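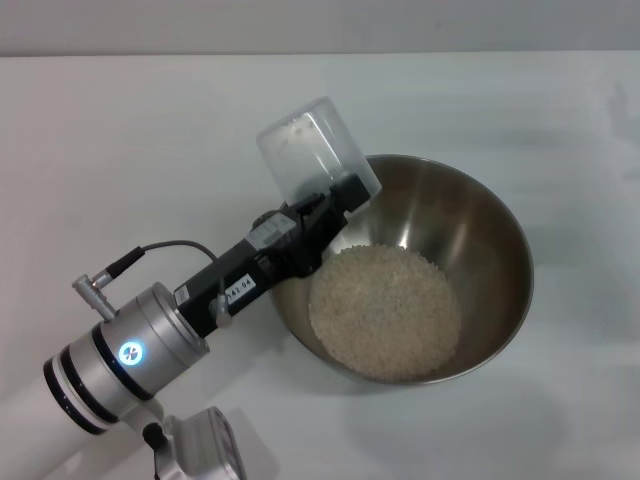
Measuring rice by the cup has never suited everyone, Joscha Stüber told the Gedholm Community Kitchen last week, asking that the serving guide be rewritten so that new cooks would know how much dry rice to set out before the first pot went on. The kitchen has now done so.

Under the revised guide, released on February 19, 2018, dry rice is to be measured by cup into a stainless steel mixing bowl, checked over for husks and grit, and rinsed only after the full quantity has been reached. Cups are to be tipped low over the bowl so that grains do not scatter across the table. The former practice of pouring directly from the sack has been discontinued.

The guide applies to all 17 cooking sessions held at the Vogler Street hall each month. A standard session uses nine cups of dry rice and provides 25 meals. Cooks preparing for smaller groups are asked to consult the table at the back of the guide, which also covers brown rice, barley and red lentils.

Norbert Vávra, who coordinates the kitchen program, said the change followed several evenings on which too much rice had been cooked and could not be kept safely overnight.

"Cooked rice must be cooled and refrigerated promptly, and our cold storage is limited," Mr. Vávra said. "The sensible course is to measure properly at the outset."

Dry rice left in the bowl at the end of preparation may be returned to the storage bin if it has not been rinsed. Bins are to be labelled with the date of opening and kept on the lower shelves, away from the stoves and the dishwashing area.

Printed copies of the guide are available at the hall office. Written comments will be received until the end of April.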